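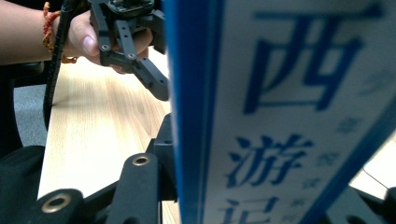

Book cover

A book cover is the protective outer layer of a book, attached to the pages by glue, thread, staples or, in older and better-behaved volumes, some combination of the first two. It keeps the pages clean, holds them in order and tells the buyer what they are paying for. The saying that a book should not be judged by it has had no measurable effect on the people who design, sell or buy books.

Early covers

For much of the history of the bound book, the cover was not the publisher's problem. Printers often sold their work as loose sheets or in plain temporary wrappers, and the owner took these to a binder and paid for as much leather as pride required. A wealthy household could have a whole library bound to match, which made the shelves look splendid and any one book hard to find.

Cloth bindings made in quantity became common in the nineteenth century. Cloth was cheaper than leather, took color well and could be stamped with a title by machine. Publishers now controlled the outside of the book as well as the inside, and began to spend noticeable effort on the outside.

Hardcover construction

The usual hardcover, also called a case binding, is made of 2 stiff boards and a narrower strip for the spine, all wrapped in cloth or printed paper. This case is made separately from the block of pages. The two are joined near the end of the job by the endpapers, which are pasted to the inside of the boards and do a surprising share of the work for something most readers skip.

A case printed directly with its design needs no jacket. This style is common for children's books, textbooks and gift editions of classics, which have in common that a loose paper jacket would not last the week.

Dust jackets

The dust jacket began as plain wrapping, meant to be thrown away once the book was safely home. Later it took on pictures, praise and a summary of the plot, and people started keeping it. Among collectors a first edition with its jacket can sell for many times the price of the same book without one – a large premium for a sheet of folded paper whose original purpose was to be discarded.

Lettering and direction

Most covers in European languages run their titles across the front. Chinese and Japanese titles may be set either across or in a vertical column, an option that suits the tall shape of a book rather well. Designers working in English, faced with a long word and a narrow cover, usually shrink the type or break the word and hope.

Spines cause more argument. In the United States and Britain the title normally reads from top to bottom, so that it is right side up when the book lies on its back. In France and several of its neighbors it often reads from bottom to top. Anyone with a mixed shelf gets mild neck exercise.

Classics and repeat covers

Books long out of copyright are issued over and over, and the cover is often the main difference between one edition and the next. A reader may own 3 copies of the same novel and defend each purchase on grounds of design – the translation is sometimes mentioned as well.

See also

Bookbinding
Dust jacket
Endpaper
Spine
Typography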